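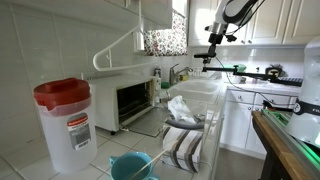 The Drovach jug, red lid on, next to the toaster oven.

Drovach Pour & Store Jug, reviewed by Beverley Ackroyd

I don't usually get excited about plastic jugs, and 2,128 glowing ratings on the shop page made me less keen, if anything. Half of them seemed to be from people who had owned the thing for an afternoon. Mine has now been in daily use since April, mostly for squash and cold tea, with one ill-advised go at pancake batter.

It cost £12. For that you get a tall, see-through-ish white body, a moulded handle and a red lid with a spout on top. No insert, no strainer, no measuring marks worth the name. I had assumed there would be a scale up the side, and I still reach for a measuring cup every time I mix anything.

The label is my first proper grumble. It's large, it sits square on the front and I haven't found the patience to get it off. Kausar Ghauri soaked hers overnight and was left with a sticky rectangle that collects fluff. Why a kitchen item needs that much small print is beyond me.

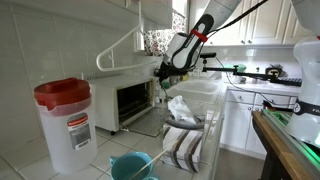 Jug and toaster oven, with the teal measuring cup I still have to use.

Pouring is decent. With the flip-top open it gives a steady stream into a glass, but tip it past halfway in a hurry and a dribble runs back under the lid. The makers say "drip-free". I'd say drip-free if you are patient and the jug isn't full.

Then there's the height. Mine won't stand up in the fridge door, and laying it on its side is asking for trouble whatever the box says about seals. I ended up moving a shelf. Measure yours before you buy.

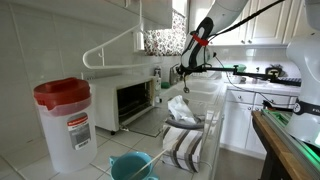
Cleaning is where I softened a bit. The opening is wide enough for my hand and a sponge, so the bottom gets a proper scrub, and the lid snaps off without a fight. The spout is fiddlier. Batter dried in the hinge and I had to go at it with a cocktail stick. The cold tea left a faint brown tinge too, which bicarb mostly shifted.

I also tried the Kulthorpe jug, which has a better hinge and a handle that hurts your fingers when it's full. Between the two I'd keep the Drovach, though I wouldn't pay full price again. Wait for an offer, and ignore anyone who tells you it will change your mornings.

Three stars out of five.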